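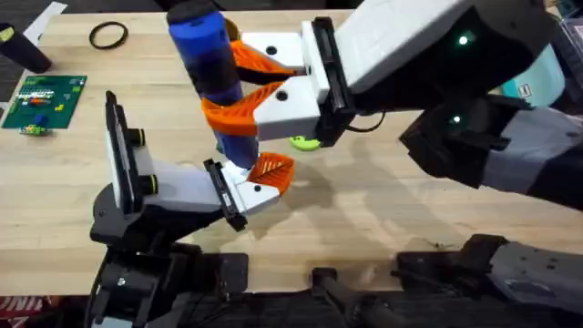

About Dernia

Dernia makes and repairs elastic compression stockings and arm sleeves. We are based in Dulton and supply clinics, pharmacies and individual customers by post. The company was founded by Thu Khương, who trained as a knitting technician and still sets the patterns for all made-to-measure orders.

What we make

Our range is divided into standard sizes and made-to-measure. Standard stockings are held in stock in 40 combinations of length, width and compression class. Made-to-measure garments are knitted from a chart of leg or arm measurements supplied by the fitter. Measurements should be taken in the morning, before swelling increases, and entered in centimetres. Charts with missing ankle or calf figures are returned to the sender and are not placed in the queue until complete.

Flat-knit garments have a seam and are used where limb shape changes sharply over a short length. Circular-knit garments have no seam and are thinner. The fitter decides between the two. We do not change the type on an order without written agreement. 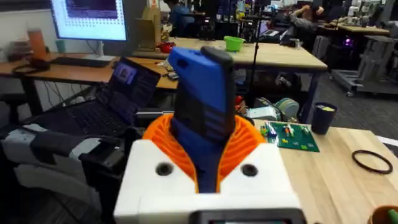 Yarn and testing

The inlay yarn is a covered elastic sold under the name Lastix. It is wound in two directions over the core, so that the core does not touch the skin. Body yarns are polyamide, with a cotton blend available for customers who react to synthetic fibres. Each yarn delivery is given a batch number, and this number is printed on the inside label of every garment knitted from it.

Pressure is measured at the ankle, calf and thigh. A garment that falls outside the limits of its class at any of these points is unpicked or scrapped. Sample garments from each batch are also washed 92 times and measured again. Test records can be requested by quoting the batch number.

Repairs

We replace worn grip bands, open toes and re-sew seams. We do not patch holes in the compression area, as a patch alters the pressure around it. Garments must be washed before they are sent to us.

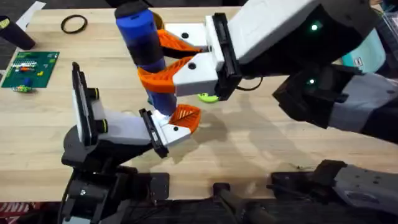 Premises and history

Dernia began in a single room above the Nasr dye works with one second-hand flat-knitting machine. We moved to the present building when the dye works closed its upper floor. The finishing section was added later and has its own entrance on the yard side.

Orders

Made-to-measure orders leave us within 3 weeks of a complete chart being received. The building is closed for two weeks in August, and orders received then are dated from the day we reopen. Trade customers should quote their account number on all charts.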